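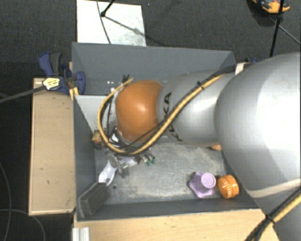
Lultska Building, Ground Floor and Basement
Spring Walk-Through Checklist, April
Inspected by: Wenche Lindholm
Accompanied by: Solomiia Yurchenko (basement and yard only)
Ratings: OK / Fix / Watch / Not checked

EXITS AND STAIRS

1. Front door opens fully from inside without a key
OK. Closer is a little slow on the last few inches.

2. Rear door to yard opens fully from inside without a key
Fix. Panic bar works but the door drags on the threshold. I had to put a shoulder to it. Same comment as last fall. The hinge side needs to come up, and planing the bottom again won't help.

3. Exit signs lit
OK at front and rear. Sign at the foot of the basement stairs flickers. Marked Watch. Vsevolod Skoryk has spare lamps in the supply closet.

4. Stair treads and handrails
Fix. Basement stairs, third tread from the bottom: the nosing strip has lifted on the left. Screwed down during the visit but the hole is stripped and it will lift again. Handrail is solid.

5. Landings and corridors clear
Fix. Flattened cardboard stacked on the rear landing, knee high. Moved the same afternoon. Please see the note to tenants at the end.

FIRE

6. Extinguishers in place, gauge in the green, tag current
OK for the ground floor. The basement unit by the boiler room has a current tag but was standing on the floor under its bracket. The bracket is bent. New one ordered from Mindska.

7. Smoke alarms respond to test button
OK, all. The one outside the kitchenette was tested twice because the first press gave a short chirp and then stopped. Second press was normal. Watch.

8. Boiler room door self-closing and latching
OK. Someone had been using a wedge, which I took away.

9. Stored liquids
Watch. Paint and thinner are in the metal cabinet as they should be. The cabinet key was in the lock. Solomiia says it will go on the office hook from now on.

ELECTRICAL

10. Panel covers closed, 36 inches clear in front
Fix. Basement panel is blocked by two folding tables. The floor used to be taped off there and the tape has worn away. Re-tape.

11. Outlets and cover plates
Fix. Cracked plate in the copy room, low on the window wall. Cheap and quick.

12. Extension cords
OK, with one comment. The cord to the Skellex dehumidifier runs across the storage room doorway under a mat. The dehumidifier should move to the other wall, where there is an outlet – it doesn't need a cord at all there.

13. GFCI outlets trip and reset
Kitchenette OK. Yard outlet would not reset. Power left off to that one. Electrician called.

WATER AND HEAT

14. Hot water at the taps
Not checked. Thermometer battery was dead. Seo-ah Maeng will take readings at both sinks and write them here:
Kitchenette ______ Restroom ______

15. Leaks under sinks and at shutoffs
OK. Old stain under the restroom sink is dry to the touch and has the pencil line from last time around it. No change.

YARD

16. Paving and drains
Watch. Drain grate by the gate was packed with leaves, cleared by hand. One paver has dropped next to it and holds water.

17. Gate and lights
OK. Gate latch greased. Light over the rear door comes on at dusk according to Solomiia – I was there at 2:15 and couldn't see for myself.

FOLLOW-UP

Rear door: Vsevolod to get a price and send it to Zubaida Lashari.
Yard outlet: stays off until the electrician signs for it.
Stair nosing: longer screws first, new strip if that fails.
Panel area: tables out by the end of April.

Note to tenants: cardboard goes in the yard bin on the day you flatten it. The rear landing is an exit and has to stay clear overnight as well.

Copy to office binder and to Z. Lashari.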